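Tote bag Gullel en toile blanche : six mois d'usage

3 juin 2026
Par la rédaction de Brukard

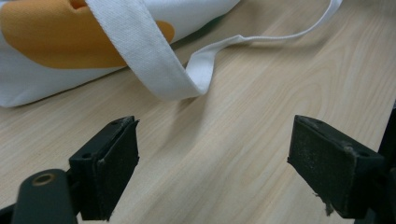

Le sac posé sur la table, motif orange et anse en sangle blanche.

J'ai acheté ce sac en décembre, pour remplacer un modèle Meinecke dont une anse avait lâché à la couture. Il sert aux courses, à la bibliothèque et de temps en temps au marché. Je l'ai payé 26 euros, un prix élevé pour un sac en toile.

La toile est blanche, avec un grain léger. Elle garde les plis quand on range le sac en boule dans un tiroir. Un coup de fer sur l'envers suffit, mais il faut y penser. Sur ma balance de cuisine, le sac vide pèse 213 grammes. Mon ancien Meinecke était plus léger et se glissait dans une poche de manteau. Celui-ci, non.

Le grand motif orange tire sur le jaune et couvre une bonne partie de la face. Les formes sont arrondies, sans texte ni logo de mon côté du sac, ce que je préfère. Je l'ai lavé quatre fois à 30 degrés, retourné, sans adoucissant. La couleur n'a pas bougé à mes yeux. Le blanc, lui, se salit vite, surtout au fond. Une trace de betterave est partie au savon de Marseille après deux essais.

Les anses sont le point fort. La sangle est large, au tissage serré, et ne scie pas l'épaule avec six bouteilles d'eau. Elle a tendance à vriller quand le sac est vide et on la remet à plat avant de charger. Sur un manteau d'hiver un peu épais, j'aurais aimé quelques centimètres de plus.

Pas de poche intérieure. Les clés finissent au fond avec les pommes de terre. Anel vend un sac comparable avec une petite poche zippée, un peu moins cher, mais ses anses sont plus étroites et je l'ai rendu après une semaine.

Côté solidité, rien à signaler pour l'instant. Les coutures tiennent et un seul fil dépassait à la réception, je l'ai coupé.

Pour : anses confortables, impression qui résiste au lavage.
Contre : blanc salissant, pas de poche, encombrant une fois plié.

Note : 4 sur 5. Je le rachèterais dans une couleur plus foncée.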